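Can a player on loan play against his parent club in a cup match?

Asked by Bukola Omoregie, 2025-07-30

My nephew is a left back who belongs to Wiltside but has been on loan at Polat since February. The two clubs have now been drawn against each other in the regional cup. Polat's coach says he can play. His agent says he can't. The loan agreement is 9 pages long and I can't find anything in it about cup games. Who decides this?

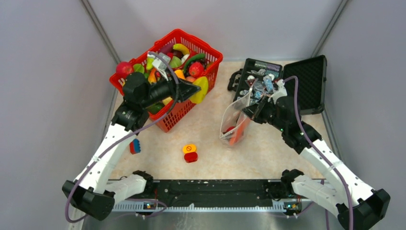

Red basket with play fruit and vegetables

3 answers

Answer from stistuso_fan
No, never. Loan players can't face their own club. Same everywhere.

Answer from halfwayline206
The answer above is too broad. It depends on the competition. In a lot of leagues it's banned outright. In cups it is often left to the parent club, which has to give written permission before the match. Two things to check:

The cup rules, usually under player eligibility. Don't use the league rules, they can be different.

Whether he already played for Wiltside in this same cup before the loan. If he did, he may be cup-tied and the permission question doesn't matter.

We had this at Bovex a few seasons back. The parent club said yes, but the letter came in 5 days after the deadline and our striker sat in the stands. Get the club secretary to ask now.

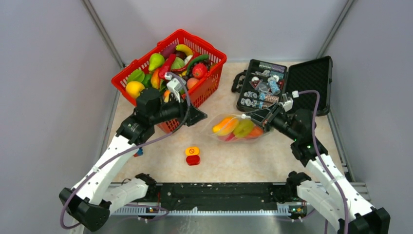

Red basket, with the eggplant and banana at the far side

Answer from R. Teller
Agree with the second answer. Also look for a side letter. Our loan deals were short and the part about playing the parent club was on a separate sheet — the player didn't always get a copy. If he was under 18 when he signed, a parent should have one.

If the loan is only for 6 months it may run out before the cup date anyway, so check that first.

Comment from Bukola Omoregie
Thanks. The loan was extended to the end of the season, so that part is fine. I'll ask about the side letter.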